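28/05/2020

Teaching the arm to pick up a cup

I wrote last time that the arm is finished. It was not finished. The shoulder joint made a clicking sound when it turned to the left, so I opened it again and found that I had put one washer on the wrong side. After this I lost two evenings to the cables, which were too short as soon as the camera was mounted near the gripper. Wiroj Wiriya, who shares the workbench with me at Lakeck, gave me a longer one from his drawer. Thank you, Wiroj.

Now the arm moves well and I can start with the part that I wanted to do from the beginning, which is to grasp things from the kitchen. I chose a mug. A mug looks easy, but it is quite a difficult object for two straight fingers. If you take it around the body, my gripper does not open wide enough. If you take it by the rim, it can turn. So only the handle remains, and the handle is thin and curved, and one finger must go inside it.

My first method was to save the positions by hand. I moved the arm slowly with the joystick, pressed save, moved again. This works only when the mug stands at exactly the same place every time. I marked the place with tape, but even 5 millimeters were enough to make the finger push against the handle and not go in.

The second method is to look with the wrist camera during the last part of the movement and to correct the position a little before closing. 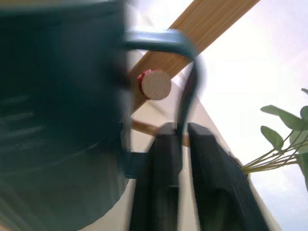 View from the wrist camera, with one finger on each side of the handle.

The difficulty is that so close to the object the camera sees mostly one big dark area. The body of the mug is blurred, and my program, which searches for edges, sometimes takes the edge of the wood behind for the edge of the handle. I tried to change the threshold and it became better in the evening and worse in the morning. I think the bright background on the right side disturbs the automatic exposure, so I will fix the exposure by hand and compare.

I also made the approach slower. Before, the last movement took 2 seconds, now it takes 6. It is boring to watch, but I can press the stop button in time.

Aslı Türkmen asked me in the comments what the arm has cost until now. I added up the receipts and it is 349 euros, without the camera, which I already had. The motors were the biggest part of it - I bought one too many by mistake, and it is still in the box if somebody needs it.

Next I want to put soft rubber on the inside of the fingers. Babar Marwat recommended bicycle tube, cut into strips and glued. If you have used another material which does not become slippery after some weeks, please write to me below.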